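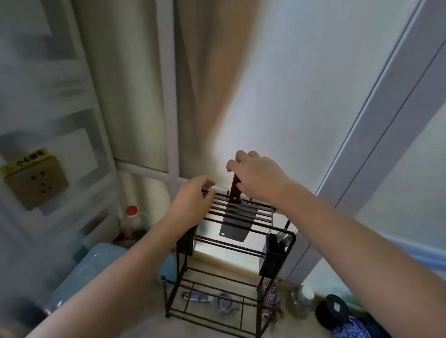
The man from Vitale said the well would come in at 200 feet, and he said it the way people say grace. I had already paid for two men who said the same thing.

My sister-in-law found him. She finds everybody. She had heard he brought in water for a whole row of farms out past Hutingate, and when I asked which farms, she said the ones with water.

He walked our upper field with a bent piece of copper wire in each hand. The wires crossed by the fence. They crossed again by the old pear tree, and once more near my truck, where he had left his lunch.

"Strong vein," he said.

"How strong?"

"Eight gallons a minute. Could be more."

I asked how a wire knew about gallons. He told me it was a feeling in the wrists, and that his father had it too. I said my father had a feeling in his wrists and it was arthritis. My wife went back to the house at that point.

The drillers came in June. They set up by the pear tree, and for four days the cups shook on their hooks. At 200 feet they had gray dust. At 250 they had gray dust and a bill. The man from Vitale drove over, looked down the hole as if it owed him something, and said the vein had moved. I asked if veins did that often. He said it was a dry year.

They hit water at 317. It came up brown, then cloudy, then clear enough to drink if you had company watching. My sister-in-law cried. She told the whole church in Pisirow that he had called it.

"He called it at 200," I said.

"He called the spot."

I could have told her what the driller told me while he was loading his pipe – that in our end of the county you can drill nearly anywhere and get wet if you keep paying. I had my mouth open to do it. Then my wife came out with a full pitcher and poured three glasses, and one of them was for him.

I drank mine. It tasted like pennies. He said that was the copper, and held up his wires.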